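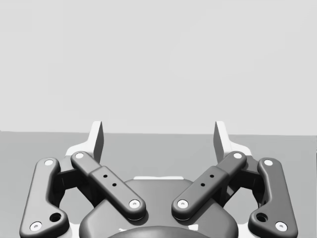 Department of Computational Chemistry

Open Data Set on Solvent Mixtures Released to Outside Groups

The Department of Computational Chemistry has released Clamach, a collection of reference calculations for mixtures of common solvents. The data set covers 556 binary mixtures and contains 3742 molecular clusters, each with energies and atomic charges computed at a single, consistent level of theory.

Work on the collection was led by Maya Srour and carried out jointly with the molecular modeling group at the Panganiban Institute. Clusters were taken from short simulations at three temperatures and then recomputed one at a time. Structures that failed to converge were removed and are listed separately in the release notes.

"Groups that fit charge models for liquids have mostly relied on data for pure substances," Dr. Srour said. "Mixtures behave differently, and the errors tend to show up late, when someone tries to predict a boiling point or a solubility."

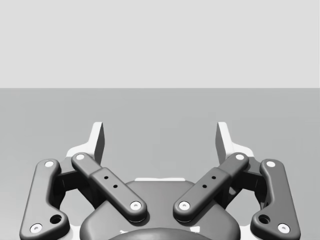 Simulated gripper with two facing fingers.

A first model trained on the data, named Stuvanell, is included with the release. It predicts atomic charges from the local surroundings of each atom and was tested on 1541 clusters held back from training. Its largest errors occurred in mixtures containing formic acid — a known difficult case, owing to strong hydrogen bonding between neighboring molecules.

Sebastião Caldeira, who maintains the department's software, has prepared a reader for the files and a set of short scripts that reproduce the published tables. The full set of calculations can be repeated on the Drindero cluster in up to nine days.
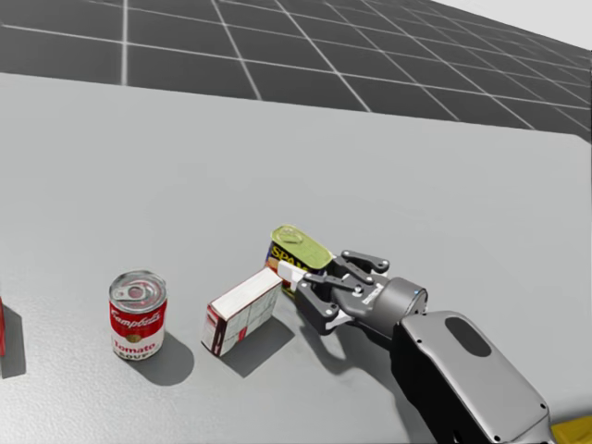

Outside groups may download the files without registration. Those who wish to submit further mixtures are asked to use the input templates supplied with the release, so that new entries remain comparable with the existing ones. Submissions for the next version will be accepted through the end of July and should be sent to the department's data office, together with the complete output of each calculation.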